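Chapter 10
Sorting Things Out: How We Put the World into Groups
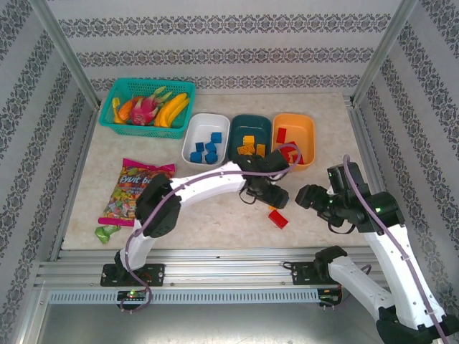 Figure 10.1 Fruit in a basket, blue cubes in a bowl. What rule would you use to group them?

I moved house in January, and I spent the first weekend on the kitchen floor with 718 books and no idea where any of them should go. My friend Francine Desjardins came round to help and started at once, by colour. I wanted them by subject. We lasted two shelves before we had a proper row (she's forgiven me, mostly), and the cookery books ended up split between red and "other".

I tell you this so you know that I don't find classification easy either! It's something you've been doing since before you could talk, though. Small children will put all the cars in one heap and all the animals in another, then change their minds and put everything with wheels together, including the duck on a string. Both heaps make sense. They just follow different rules, and a rule of that sort is what we'll be calling a criterion (plural: criteria, and yes, I still have to stop and think about which is which).

Take bananas. A greengrocer puts them with the fruit. A botanist will tell you that a banana is a berry and a strawberry isn't, which annoys people at parties. A cook might put the banana with sugar and cream and leave the tomato with the onions. Who's right? Hold on to that question, as we'll come back to it in Section 10.2.

We'll begin with groups that have sharp edges, such as even numbers, and then move on to the blurry ones. Is a stool a chair? Is soup a drink? My students at Lachance once argued about the soup for a whole lesson, and Colton Beaulieu still sends me messages about gazpacho.

Before you read on, empty your bag or a kitchen drawer on to a table and sort what you find. Write down your rule in one sentence. Then mix it all up and sort it again by a different rule, and keep both sentences, because you'll need them for the first exercise.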